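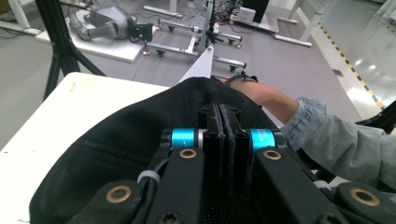
Folie 1: Greifer am schwarzen Netzstoff

Hallo zusammen, schön, dass ihr da seid! Mikro an? Gut. (Kurz warten, bis hinten die Tür zu ist.)

Ich rede heute über gebrauchte Smartphones, genauer gesagt über mein eigenes Jahr mit einem Cotar, das ich im April gekauft habe. Ich werde von niemandem bezahlt, das Gerät war aus eigener Tasche, 144 Euro, generalüberholt, über den Händler Trudesano. Neu lag das Ding damals bei 298 Euro. Also weniger als die Hälfte, und ich wollte wissen, worauf ich mich da einlasse.

Frage ins Publikum: Wer hat gerade ein Gebrauchtgerät in der Tasche? Hände hoch. (Wenn es viele sind, den nächsten Absatz kürzen.)

Folie 2: Was heißt »generalüberholt«?
Das Wort ist nicht geschützt. Der eine Händler wischt einmal mit dem Tuch drüber und setzt das Telefon zurück, der andere tauscht den Akku und prüft die Anschlüsse. Ich hab vor dem Kauf per Mail gefragt, ob der Akku neu ist, und bekam eine sehr freundliche Antwort, in der alles stand, nur das nicht. Zweite Mail, dann kam ein Ja. Also bitte nachfragen, und zwar schriftlich!

Folie 3: Der Akku
Mein Lieblingsthema, ich versuche mich kurz zu fassen. Ich hab über den Winter mitgeschrieben, wann ich lade, und bin bisher auf etwa 259 Ladevorgänge gekommen. Die kleinen Zwischendurch-Häppchen am Rechner sind mitgezählt, also bitte nicht als volle Zyklen lesen. Abends war meistens noch genug drin, nur beim Navigieren in der Kälte wurde es eng. Über Nacht lade ich inzwischen mit dem langsamen Netzteil, das Schnellladen hebe ich mir für den Notfall auf.
(Falls jemand nach der 80-Prozent-Grenze fragt: ja, benutze ich, Menü zeigen.)

Folie 4: Updates
Hier wird es zäh. Sicherheitsupdates kamen anfangs regelmäßig, dann war sechs Wochen Funkstille, dann gleich zwei hintereinander. Ich hatte parallel noch mein altes Stokden in der Schublade, und da kommt schon länger gar nichts mehr. Fürs Musikhören reicht es noch, Banking würde ich darauf nicht mehr machen. Schaut vor dem Kauf nach, bis wann der Hersteller Updates zusagt, und rechnet ab dem Erscheinungstermin, das Kaufdatum interessiert den Hersteller nämlich überhaupt nicht.

Folie 5: Umzug der Daten
Hat bei mir einen Abend gedauert, davon die Hälfte für den Messenger. Erst Sicherung machen, dann SIM umstecken, ich hab es andersherum gemacht und durfte von vorn anfangen. Zwei-Faktor-Apps extra umziehen!! (Pause. Der Satz ist wichtig, gern zweimal sagen.)

Folie 6: Hülle und Kleinkram
Für ältere Modelle wird die Auswahl schnell dünn. Ich bin bei einer schlichten Hülle von Symonenko gelandet, sitzt stramm, die Lautstärketaste braucht etwas Druck. Panzerglas hab ich beim ersten Versuch schief aufgeklebt, da fragt ihr mich besser nicht um Rat.

Folie 7: Würde ich es wieder tun?
Ja, wobei ich beim nächsten Mal auf mehr Speicher achte. Die Fotos fressen alles auf.

Fragen? (Ladeprotokoll offen lassen, Adapter für den Beamer danach wieder einpacken.)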